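Chapter 6
Comparing Two-Finger Grippers 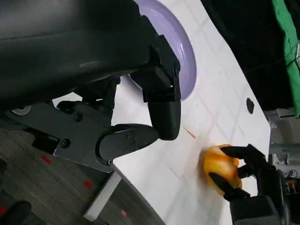
6.1 Why compare at the wrist

A gripper's data sheet gives its stroke, its force and its weight. It says little about how the fingers behave near a rounded object on a flat table, with another arm working close by. A camera at the wrist shows the fingers, the tabletop and the object together, and most of the trials in this chapter are judged from that view.

The Bresell trials used a white table marked with a faint grid. Objects included a plate and a yellow-orange fruit. Fruit is a useful test item – it is glossy, slightly lumpy and easy to bruise. One gripper can hold it while the fingers of the other stay open, so the two can be checked in the same view.

Two gripper models are compared, the Udach and the Ekik. Both ran on the Kelemen controller at the same closing speed. Each completed 30 grasps per object, and a grasp was scored as a success if the object stayed put for 24 seconds after lifting.

6.2 What you will learn

After working through this chapter you should be able to:

Set up a fair trial for two grippers
Choose a wrist camera angle that keeps both fingertips in view
Tell a slipped grasp from a missed one
Record results so that another lab can repeat them

Review Section 5.3 on finger force before you begin.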